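Diary

2024-05-05

6 min read

Filed under: Slow Sundays, Bread & Other Obsessions

Up before six with no alarm, which never happens, and all because of a bowl of dough in the fridge. I lay there for maybe a minute pretending I might go back to sleep and then gave up and went down in my socks to look at it. It had DOUBLED. It had pushed the plate off the top of the bowl in the night and was leaning out over the milk like it wanted a word with somebody.

So that's the rye from Obura finally doing what the woman at the mill shop promised. Three weekends I've been at this. The first loaf was a doorstop, the second one tasted great and looked like a hat somebody had sat on, and this morning's is (I'm going to say it) a proper loaf. Dark on top, a big crack down one side where I slashed it too shallow, and a crumb you could spread cold butter on without tearing it. I ate the heel standing at the counter, burned the roof of my mouth and didn't care one bit.

What changed: I let it sit in the cold for 24 hours instead of just overnight, and I stopped adding flour every time it felt sticky. Rye is sticky! It's supposed to be sticky! I've been fighting it for weeks with handfuls of extra flour and it just wanted wet hands and to be left alone. Also I fed the starter twice on Friday, once before work and once after supper, and I think that helped, though I changed so many things at once I'll never really know. Must write down the water next time. I wrote it on the back of an envelope and then mailed the envelope.

Nele Baumgart came by at nine on her bike to collect her half, and stayed until nearly noon. She brought a jar of her rhubarb jam from last year, the last one, and we got through most of it. She thinks I should try caraway. I think caraway tastes like a dentist's waiting room, but she was so sure about it that I've promised to put some in one loaf next week – one, and a small one.
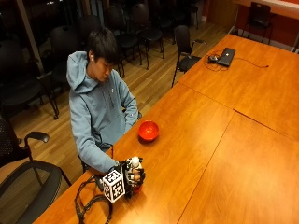 After she left I walked the long way into Skestumbridge to see if the market was still going. It was, only just. Half the stalls were packing up, and that's the best time to be there if you're not fussy. I came home with a bag of spinach as big as a pillow, radishes with the leaves still on, and 3 pots of thyme for the back step. The man on the plant stall threw in a sad little tarragon because he didn't want to carry it back to the van. I love it already. It's on the kitchen windowsill next to the starter, and I'm hoping they'll encourage each other.

The river path was all cow parsley and mud. Somebody has mended the bench by the lock, so I sat on it for a good long while and ate radishes out of the bag, grit and all. There were swifts! The first I've seen this year, way up over the church, screaming their heads off. I stood up to watch them and nearly lost the spinach in the water. Last November I walked that same stretch in the rain feeling sorry for myself and swore I'd never bother with it again. It's funny to read that page back now.

Supper was the spinach, cooked down to nothing as it always is, with garlic and two eggs on top, and the bread toasted underneath. Toasted! It's even better toasted. I had thirds. There's a bit less than a quarter of the loaf left and I've wrapped it in a cloth and put it in the tin, where I intend to leave it until breakfast.

Things to do this week, before I forget. Ring the mill shop and ask if they do the coarse rye in the bigger sack. Get a new blade for slashing, and slash deeper. Ask Dad whether he still has Grandma's long tin, the black one with the dented corner, because I'm sure her rye was baked in it and I'm sure it was that shape. Pot on the thyme. Buy caraway (ugh). Give Nele back her jam jar, clean, with the lid that belongs to it.

Starter's fed and bubbling away. The tarragon has perked up a little. I've got flour in my watch strap and I'm going to bed at half past nine like a baker.

9 comments · 3 shares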